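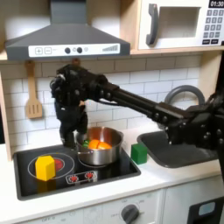 3. Episode Rules

3.1 Scope

The rules in this section apply to all manipulation episodes collected at the Prerkthorpe site. They were written after the first month of collection, when two operators working from the same task sheet produced data that could not be merged. The first version was drafted by Javiera Ocampo and then revised against the Grerum labeling guide. In all, 2,181 episodes were submitted under the revised version. Of these, 1,472 were accepted at first review.

A rule was kept only if a reviewer could check it from the recorded video and the arm log. Rules that depended on the intent of the operator were dropped. For instance, an early rule asked operators to "move naturally," and no two reviewers applied it the same way.

3.2 Start state

Every episode starts from a written layout. The layout lists each loose object, the surface it belongs on, and whether it may be moved during the task. Objects that are not part of the task are still listed. A block left on the counter changes which paths are open to the arm, so its position has to be known even when the instruction never mentions it.

The operator compares the counter with the layout before the recording begins. If an object is missing or in the wrong place, it is corrected by hand with the arm stopped. Corrections made with the gripper are not allowed.

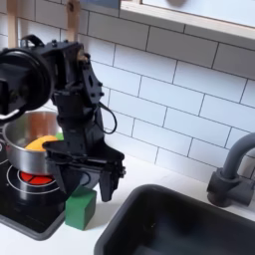

Figure 3. Gripper with fingers open near the green block; saucepan at left, sink at right.

3.3 Approach and contact

The fingers must be open before the gripper enters the space over the target. Operators may pause at this point for as long as they need. We do not trim these pauses, and reviewers do not mark them as faults.

Contact with the counter, the faucet, or the backsplash is logged as a separate event, even if nothing moves. Light contact with the rim of a pot is treated the same way. The Badham protocol excuses rim contact during placement, but we found that reviewers disagreed too often on when a placement had started. Under our rule the contact is always logged and the episode may still be accepted.

If an object is dropped, the operator does not try again within the same episode. The recording is stopped and labeled as a drop.
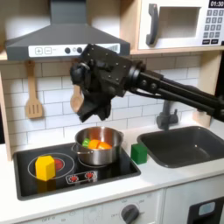 Dropped-object episodes are kept in a separate set and are not counted as rejected. There were 345 of them. They have their own review form, shorter than the main one, and the reviewer records only the object, the surface it came from, and the surface it ended on.

3.4 Camera views

All views of an episode are reviewed together. A view in which the arm hides the target is acceptable if another view shows it at the same moment. When no view shows the target, the reviewer marks the outcome as unknown. Guessing from the later position of the object is not permitted. This rule led to 52 episodes being relabeled.
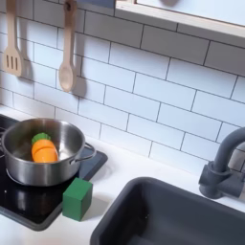
Should the counter be cleared between episodes?
Only if the next layout calls for it. Objects that appear in both layouts stay where they are, and the operator checks their positions as described in 3.2.

3.5 Changes to the rules

A change takes effect at the start of a collection session, never during one. Each episode carries the version number of the rules it was recorded under. Older episodes are not reviewed again unless the change affects the outcome label. The Swanepoel subset was recorded entirely under the second version and is reported separately in Section 5.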